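Unit 4: Reviewing a simulation kit before you buy

Course handout, Menon Technical College
Robotics for small workshops, evening group

In this unit we look at the Grenda kit, a simulation package sold by Samham for teaching pick and place work. The college has a trial licence until the end of July. You will each write a short review of the kit, and the notes here cover what you need to know before you start.

What is in the kit

Grenda comes as a download with a licence key. The basic licence covers 15 seats and is the one we have on trial. It includes the simulator itself, a library of household and kitchen objects, a set of ready-made counter layouts and a log viewer. The larger licence adds the scripting tools, which we do not use on this course.

The arm model in our layout is a Franka Emika arm with a parallel gripper. You do not need to set up the arm yourself. Open the layout called Kitchen Counter, wait for it to load and choose a task from the list on the left. All groups should use the apple task for the first session so that we can compare notes.

Camera views

Each run is recorded from more than one camera. The close view looks along the gripper towards the object. It is the view to use when you want to judge where the fingers sit against the apple, and whether they are high or low on it. It is a poor view for judging height above the counter, so do not use it for that.

The close view also shows how much detail the supplier has put into the objects. The apple is built from flat faces, and at short range its outline is made of short straight lines. Think about whether this matters for the job you have in mind. For teaching a grasp it may be fine. For training a vision system it could be a weak point, and your review should say so. 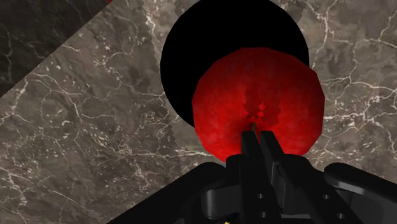
Layouts and objects

The wide view takes in the counter and the arm base. Use it to check what else is near the object being moved. In the apple task there is a book on the counter, along with a bottle, a kitchen knife and other items. The supplier's guide calls these distractors. They can be moved or switched off in the layout menu, but leave them as they are for the first session.

Look at how different surfaces are drawn. The apple has highlights on its skin and the marble has veins, while the ball on the counter is plain black with no shading at all. Your review should have a line or two on how even the quality is across the library.

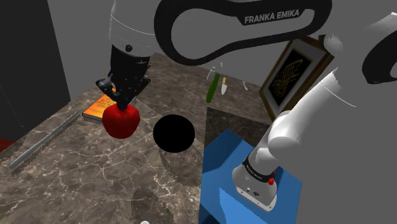 Fig. 2. Apple task, wide view. The gripper holds the apple above the book.

Running costs

The 15-seat licence is priced at 4000 a year, with a set-up fee of 500 in the first year only. Support is by email. Gora, the other package on our shortlist, is sold per seat and has no set-up fee, but its object library is charged separately. We look at Gora in Unit 5.

What to hand in

Write one to two pages. Cover the following:

- ease of installation on the lab machines
- usefulness of each camera view
- quality of the objects and surfaces
- cost for a group of our size
- whether you would recommend a full licence

Save at least one still from each view and refer to it in your text. Give the run number with every still. Reviews are due on 10 Jul 2023, before the start of class. Late work goes in the tray outside the robotics lab.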